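4. The vessel on the table

Most of what we have written so far concerns tables in general, and it seems only fair to the reader to spend a little while with one in particular. The round table in Figure 3 was dressed in a woven cloth of pale blue, with golden stepped zigzags on one side and triangles and diamonds on the other, and upon it stood a tall tapered wooden vessel.

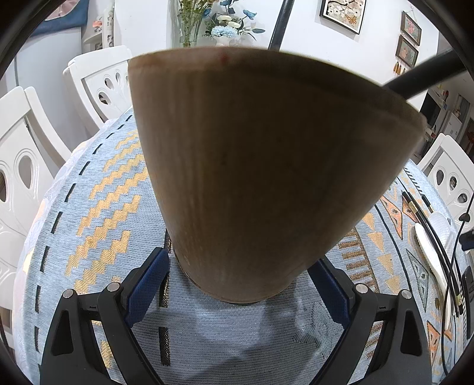 Tableware and Domestic Craft Group, Department of Home Studies

We came to such vessels through Jeanie Matheson's household survey in Drerkden, which gathered 310 replies (a great many of them far longer than we had dared to hope!). Of these, 104 mentioned a wooden cup, beaker or pot that lived on the dining table more or less permanently, whatever else was cleared away.
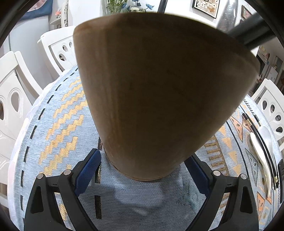 People wrote very fondly of the grain. One respondent in Holanda told us she turned her cup each morning so that its best side met whoever came down first, and several others spoke of stains and scuffs as they might speak of an old friend's freckles. We had asked only where the thing was kept.

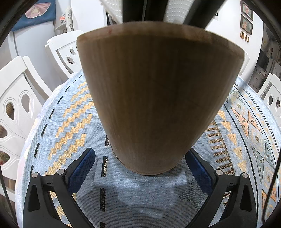
Renato Lagos has suggested that the shape matters as much as the wood. A wide rim and a narrow foot leave more of the cloth on show, and a good patterned cloth, as our Bullell interviews made plain, is something a household likes to have seen.

Figure 3. Tapered wooden vessel on a round table with a patterned woven cloth.
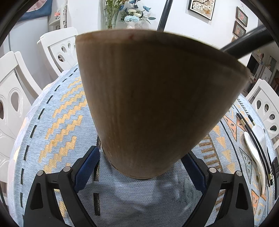 Reading time: 6 minutes

Chopsticks and a white soup spoon share the cloth with it, and it is this easy mixing of the ornamental and the everyday that we take up in Section 5, where the replies on cutlery are set beside those on cups.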